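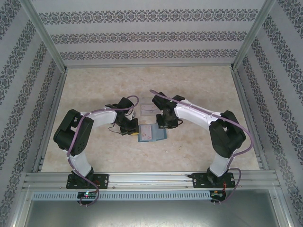 1 December 2019

Lokstead 2, Purkier 3. Watched from the away end, row 6, with a partly blocked view of the near corner flag.

Started in a 4-2-3-1 again. In possession the left back pushed on and the holding pair split to cover, which left a gap between the right center back and the midfield. Purkier played into that gap all afternoon. Two of their goals came from it, both on second balls after a long diagonal. The third was a penalty and I have no complaint with the decision.

Our own goals were a near-post header from a corner and a deflected shot. Neither came from open passing moves. I have logged 29 league goals conceded since the season began, and the share from second balls has gone up since October, when the back line started dropping five yards deeper. The coach has not changed the line. In his radio interview he blamed concentration.

Substitutions were late again. The first came after the third goal, and it was a straight swap on the wing with no change of shape. I would have taken off one of the forwards and put an extra man in midfield at half time – the legs had gone by then.

Pitch heavy on the far side, cut up badly in front of the dugouts. Throw-ins were quick, an improvement on last time.

Karaca away next. They press high and leave room behind their full backs, so the long ball may be worth more than usual. Zivora beat them that way. Need to renew the rail pass before then and find the other glove.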